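Firkivmont Work Table, matte top, taupe

Made by Grarkia. Sold through the Prarum shop and two other places, stock varies.

Big flat table for play rooms, workshops, demo corners, sorting stuff. Matte top, no gloss. Page updated 14/10/2021, new feet on all tables from this batch.

Quick facts
Top: one piece, matte, smooth
Color: taupe only. Reads pale gray under strong overhead light, browner from further off. Same top. We get asked this a lot
Load: 310 lb spread evenly
Edge: square, lightly eased
Feet: 8 screw-in levelers, two per leg corner
Warranty: 2 years on the top, 2 on the frame
Assembly: hex key in the box, you will want a second person for the flip

The finish

No printed grain, no seams, no pattern. Small objects stand out on it, which was the whole idea. Overhead lights leave a soft pale patch and not a hard glare spot. Shadows come out soft too. If you've worked all day on a glossy white top you know why we bothered.

Fine specks are normal in this finish. Not dirt, not a fault, please don't scrub them.
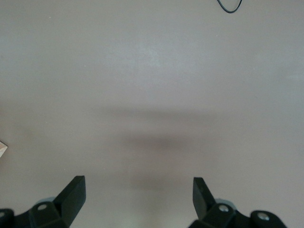

Cleaning and wear

Damp cloth, drop of dish soap, wipe dry. No abrasive pads. No furniture polish, it leaves shiny patches and they dont come out.
Will it mark? Yes, eventually. Darker patches and light scuffs build up where most of the work happens. Doesn't change how it sits or how things slide. If you want a top that looks new forever get the Tsuji laminated one, costs more, harder on the eyes.
Felt pads under anything heavy you drag around.

What people put on it

Mostly toys, craft stuff, parts trays. Wooden boxes sit nicely, don't skate about when you pull a handle. Light orange-tan wood looks good against the brown, so does play food. The little toy bread rolls are easy to spot from across the room, dark crumbs less so, sorry.

A wooden cube with a black wire handle on the side takes up less of the top than you'd think. Turn it cornerwise and there is still plenty of table left for whatever goes with it, a croissant-shaped roll for example.
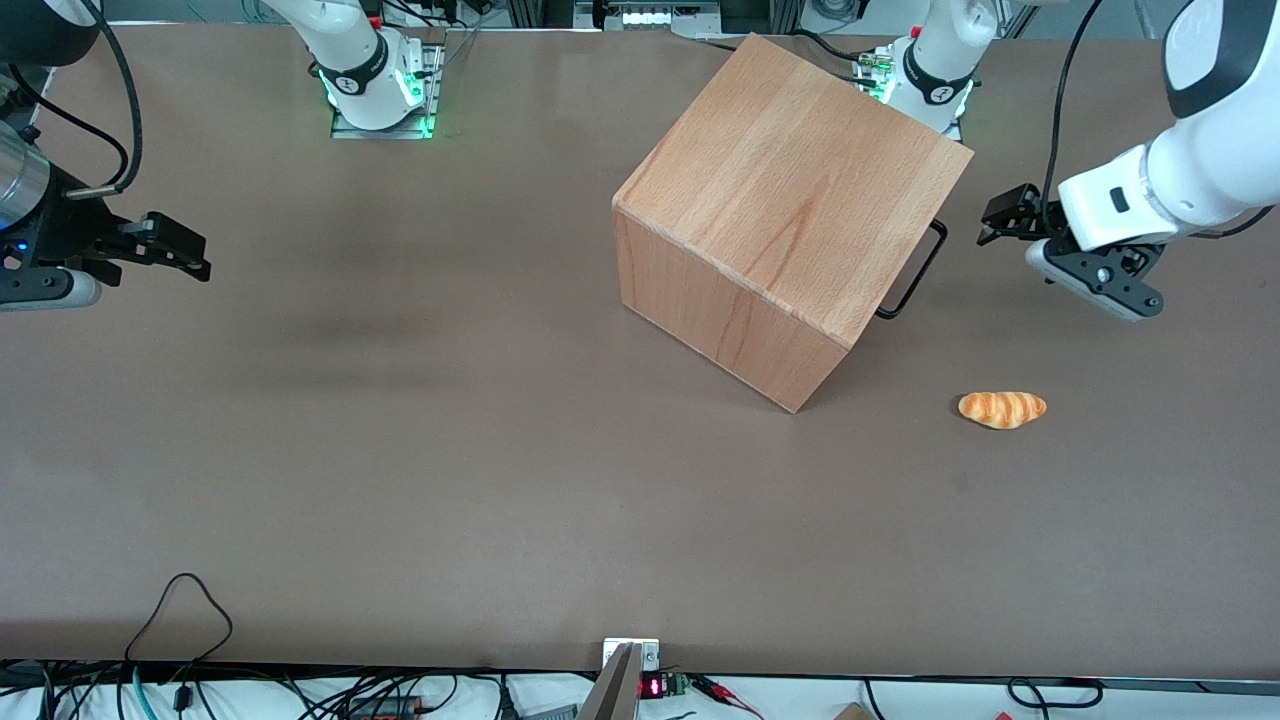 Leave some room behind the table for cables if you run anything powered. There is no grommet hole in the top and we don't recomend drilling one, voids the warranty. Clamp-on cable tray is a separate item, fits the long sides only.

Order notes

Ships flat, two cartons, sometimes on different days. Don't start until both are in.
Spare levelers sold in bags of 8.
First run was 2000 tables, a few from that run are still at Prarum with the old feet. Same top, ask for the discount.
Taller legs expected in December. Will fit older frames, same bolts.
Returns: unassembled only, original cartons, keep the corner foam.

Not included: cube, play food, anything else on the table.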